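Varketti Desk Kit: Frequently Asked Questions

Last updated 31 August 2021

What is the Varketti Desk Kit?
It is a small robot arm kit for picking up and moving light items on an office desk. The wrist camera is included. Stevier builds the arm, and we sell and support it.

Can it handle clear plastic bags?
Yes, but expect to spend time on setup. Crinkled film throws bright glare back at the wrist camera, and objects behind it show through the folds. Dim any lamp over the desk before you calibrate.

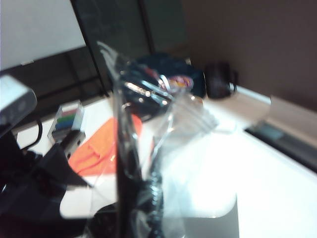 Do I have to clear my desk first?
No. Leave the space near the base open and keep loose cables out of the arm's path. Other things can stay. A clear tray, a cardboard box and even a rubber slipper on the desk are fine as long as the arm has room to turn.

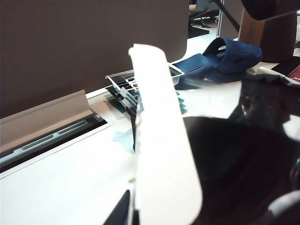 How heavy an item can it lift?
Up to 500 grams, packaging included.

Will it work next to pen holders and boxes?
Yes. Mark them as fixed items in the Skimden software and the arm will plan around them. If you move a pen holder, mark it again. Wrist camera views are soft at close range, so don't count on them for reading small print on a box. 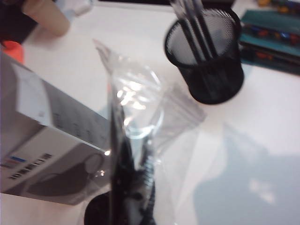

What does it cost?
The kit is $3,429, plus shipping. Spare finger sets come in packs of 4.

When do you ship?
Orders placed now ship in September from our Kuusisto warehouse.

Can I return it?
Yes, within 30 days, in the original packaging. Opened finger packs can't be returned.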